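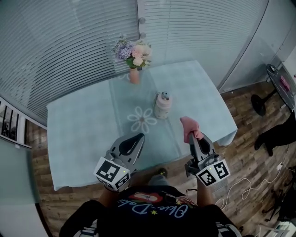

*Uma pinça em cada mão, sobre uma toalha azul-esverdeada clara.*

# A idade na capa

**Sobre a indicação etária nos romances juvenis em série**

*Sexta-feira, 19 de junho*

A editora Gronano anunciou que, a partir de julho, todos os romances da sua coleção juvenil passarão a trazer na capa uma faixa etária recomendada. A medida abrange os 11 volumes já publicados da série *Vornside*, de Mélanie Sutherland, que serão reimpressos com a indicação «8-10 anos». O Círculo Tremblay de Leitura Juvenil foi convidado a pronunciar-se e entende dever fazê-lo publicamente, por se tratar de matéria que interessa às famílias, às escolas e às bibliotecas.

A nossa posição é desfavorável. Reconhecemos a boa-fé da editora e a utilidade de orientar quem compra um livro para oferecer. Consideramos, porém, que a capa é o lugar errado para essa orientação e que a idade é um critério demasiado pobre para a sustentar.

## O leitor que fica de fora

Um romance juvenil é lido, muitas vezes, por crianças que não têm a idade prevista. Há leitores de sete anos que acompanham sem esforço uma intriga policial de colégio interno, e há leitores de treze que chegam tarde ao hábito e precisam de capítulos curtos, diálogo abundante e um mistério que se resolva em duas tardes. Para os primeiros, a faixa impressa será quando muito um desafio. Para os segundos, é um embaraço. Um aluno do oitavo ano que pegue no primeiro *Vornside* diante dos colegas terá na mão um objeto que o declara atrasado.

Diane McKinnon, que durante largos anos orientou sessões de leitura em escolas do segundo ciclo, escreveu a este Círculo a propósito do anúncio. Transcrevemos, com a sua autorização, uma passagem da carta: «Os livros que mais me ajudaram com leitores relutantes foram sempre os de aspeto neutro. O rapaz levava-os para casa dentro da mochila e, na semana seguinte, pedia o segundo volume. Com um número na capa, teria deixado o livro em cima da mesa.»

Acresce que as séries envelhecem com quem as lê. As irmãs protagonistas de *Vornside* têm nove anos no primeiro volume e quase catorze no último, em que se trata da morte do avô e da venda da casa com uma franqueza que os livros iniciais não exigiam. Imprimir a mesma faixa nos 11 títulos é tratar a obra como se fosse uniforme. Imprimir faixas diferentes obrigaria o leitor a mudar de prateleira a meio da história. Nenhuma das soluções serve a autora.

## O argumento comercial

A Gronano invoca a dificuldade dos compradores adultos perante estantes cada vez mais carregadas. O argumento merece atenção. Uma avó que entra numa livraria sem conhecer o catálogo tem direito a ser ajudada, e nem sempre encontra ao balcão alguém que tenha lido os livros.

Essa ajuda, todavia, pode ser prestada por outros meios. A contracapa comporta um parágrafo sobre o tema, o tom e a extensão dos capítulos. As fichas enviadas às livrarias comportam bastante mais. O catálogo *Prundinow*, que a própria editora distribui gratuitamente aos professores, descreve cada romance com clareza e sem recorrer a números: diz se o livro assusta, se faz rir, se alguém morre, se a ação demora a arrancar. São informações que um adulto sabe usar e que uma criança pode ler sem se sentir classificada.
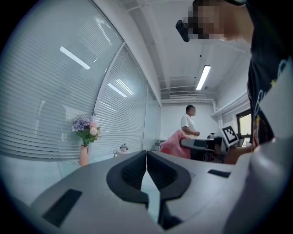 Quem deve decidir se um romance é adequado a determinada criança?

A decisão cabe à própria criança e aos adultos que a conhecem, com o apoio do livreiro ou do bibliotecário que conheça o livro.

## O efeito sobre a escrita

Há uma consequência menos discutida, e que nos parece a mais séria. Uma faixa etária impressa acaba por recuar até à mesa do autor. Se o livro vai ser vendido para os oito anos, alguém perguntará se determinada palavra convém aos oito anos, se a frase não é longa, se a ironia será entendida. O nosso associado Guido Pace, que traduz ficção juvenil, relata que já lhe foi pedido que substituísse «melancolia» por «tristeza» numa história de fantasmas, quando toda a cena dependia da diferença entre as duas.

As crianças leem com frequência acima do seu vocabulário. Saltam uma palavra, adivinham outra, voltam atrás quando a história o pede. Quem cresceu com romances de aventuras recordará nomes de velas e de ventos que nunca soube definir e que não impediram nenhum naufrágio. Retirar essas palavras em nome da adequação empobrece o texto para todos, incluindo aqueles a quem se queria facilitar a leitura.

Tiina Riihimäki, em parecer redigido para este Círculo, sustenta posição diferente e seria incorreto omiti-la. Entende a nossa colega que a indicação etária protege os pais de surpresas em matéria de violência ou de luto, e que a sua ausência tem levado algumas famílias a afastar séries inteiras por precaução. Admitimos que o problema existe. Um aviso discreto sobre o conteúdo, colocado na ficha técnica, responderia a essa preocupação com maior exatidão. Há romances de guerra muito contidos e histórias de cães que deixam uma turma em lágrimas; a idade, por si só, não distingue uns das outras.

## As bibliotecas

As bibliotecas escolares serão as primeiras a sentir a mudança. Onde a arrumação segue hoje o género ou a ordem alfabética, haverá pressão para seguir a capa. Uma biblioteca com 3000 volumes de ficção pode ser percorrida por um leitor curioso; dividida em quatro secções etárias, passa a oferecer-lhe uma só, e as restantes ficam à vista como território de outros. Sabemos de escolas em que o empréstimo já depende do ano frequentado, prática que desaconselhamos e que a nova capa viria legitimar.

## O que propomos

Solicitamos à Gronano que suspenda a aplicação da medida à série *Vornside* e que ouça a autora antes de a estender ao restante catálogo. Caso a editora mantenha a intenção de indicar idades, pedimos que o faça apenas nas fichas destinadas a livreiros e professores, com a menção «a partir de» e sem limite superior. O limite superior é, em nosso entender, indefensável em qualquer livro.

Às bibliotecas escolares recomendamos que conservem a arrumação atual, seja qual for a decisão da editora, e que não condicionem o empréstimo ao número impresso.

O Círculo receberá até ao final de julho os contributos de professores, livreiros e famílias que queiram juntar-se a esta posição ou contestá-la. Os textos enviados por leitores com menos de catorze anos serão publicados na íntegra, com a ortografia que trouxerem.

*Melquiades Espinoza*
*Pela direção do Círculo Tremblay de Leitura Juvenil*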